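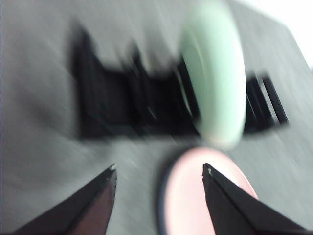 Ticket 2709 – Saison 3 de « Clavska » : épisodes dans le désordre et sous-titres décalés
Statut : résolu
Ouvert par : Iman Ouali
Application : Hultitance (télé du salon et tablette)

Message initial

Bonjour à toute l'équipe ! Je suis abonnée depuis la première saison de Clavska et j'attendais la suite comme une gamine, donc vous imaginez ma tête hier soir : je lance l'épisode 1 de la saison 3 et je tombe sur le capitaine Ostrowski déjà prisonnier de la station, avec un équipage que je ne connais pas. Superbe ouverture, je me suis dit, quelle audace ! Sauf qu'au bout de dix minutes quelqu'un parle de « ce qui s'est passé sur Skamov » et là j'ai compris que je regardais le 4.

Ce que je constate :
- sur la télé, la vignette de l'épisode 1 lance l'épisode 4, et la vignette du 4 lance bien le 4 aussi
- sur la tablette, l'ordre est bon, mais les sous-titres français arrivent trop tard, les répliques sont déjà finies
- en VF sans sous-titres, aucun souci de son

J'ai déjà redémarré la télé, vidé le cache et déconnecté mon profil. Rien n'a bougé. Le code affiché quand je force la lecture depuis l'historique est le 205.

Réponse du support

Bonjour Iman, merci pour ce message très complet (et désolés pour la révélation sur Ostrowski). Le code 205 correspond à une fiche de saison restée dans une ancienne version sur l'appareil. Pouvez-vous essayer ceci sur la télé :
1. Retirer Clavska de « Ma liste »
2. Ouvrir Paramètres, puis Catalogue, puis Actualiser les fiches
3. Quitter l'application complètement et la relancer
4. Chercher la série par la loupe, sans passer par l'accueil

Pour la tablette, dites-nous si le décalage est le même au début et à la fin de l'épisode.

Réponse d'Iman Ouali

Alors, côté télé, ça marche ! L'épisode 1 est bien l'épisode 1, et quel épisode ! La scène du sas, sans musique, presque sans dialogue – j'ai adoré. La vignette montre encore l'image du 4 mais la lecture est correcte, donc pour moi c'est du détail.

Pour la tablette, j'ai vérifié : le décalage est identique du générique de début jusqu'à la dernière scène. J'ai essayé les saisons 1 et 2, les sous-titres y sont parfaitement calés. Même chose avec les sous-titres anglais de la saison 3, nickel. Il n'y a que la piste française.

Réponse du support

Merci, c'est ce qu'il nous fallait. La piste française de la saison 3 a été préparée sur un montage qui ne comportait pas le résumé « Précédemment », d'où un retard constant. La télé reçoit un autre fichier, déjà corrigé. Nous avons remplacé celui de la tablette. Si vous aviez téléchargé des épisodes, supprimez-les et reprenez-les, sinon l'ancienne piste reste en place.

Réponse d'Iman Ouali, mercredi 8 juillet 2026

Épisodes supprimés, retéléchargés, et tout est synchro ! J'ai enchaîné les deux premiers dans le train, c'est encore meilleur que la saison 2 à mon goût. Une petite suggestion au passage : un bouton pour sauter le résumé, comme celui du générique, ce serait formidable pour nous autres qui avons tout revu en mars.

Vous pouvez fermer, et merci encore pour la rapidité.

Note du support

Suggestion transmise à l'équipe du lecteur. Vignette de l'épisode 1 signalée au catalogue, ticket fermé.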